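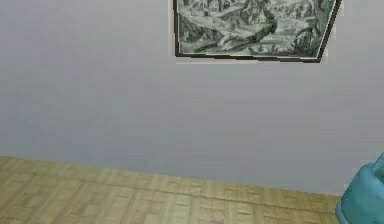

31/08/2026 – Lentil stew, batch two

Second attempt at the brown lentil stew from Clifford Melnyk's handwritten card. The card gives no water quantity, only "enough." For the first batch I used too much and had to reduce it for so long that the lentils split. Today I measured everything.

Dry lentils: 392 g, which was what remained in the bag after the first batch. Rinsed twice, not soaked. Onion diced small, cooked in oil over medium-low heat for 15 minutes with the lid off. Salt went in with the onion. Garlic and cumin after that, one minute, then tomato paste until it darkened and began to stick.
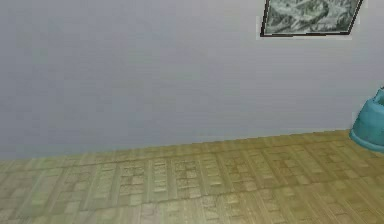

The paste left a film on the bottom of the pot, which came up easily with a splash of water and a flat spatula. Lentils in, then water to two finger widths above the surface. I should have weighed the water as well. Will do that on the next batch.

Brought to a boil, lowered to a bare simmer, lid tilted. Checked every ten minutes. At the third check the centers were still chalky. At the fourth they were done, skins intact, liquid slightly thick. Turned off the heat and left the pot covered.

Seasoning: the Skoltelus vinegar is sharper than the one I had before. One tablespoon was sufficient – the card says three. Either Clifford used a much milder vinegar or he was cooking for more people than he wrote down. I added 2 g more salt at the end and no sugar.

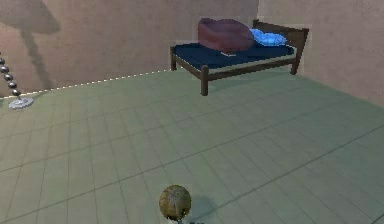
Carrots were the weak point. I cut them too thick and added them with the lentils, and they were still firm in the middle when everything else was ready. Next time half that thickness, or start them with the onion.

Cost is reasonable. The lentils are from Cuvard, the store-brand bag, and the tomato paste was already open. One tube lasts three batches if the cap is kept clean.

Ate one bowl with toast. Texture correct, flavor a little flat until it had cooled somewhat, then better. Four portions into containers, two in the fridge and two in the freezer, labeled. Reheat on the stove with a little water, not in the microwave – the first batch dried out at the edges.

To buy: carrots, cumin, bay leaves. Ask Clifford about the vinegar.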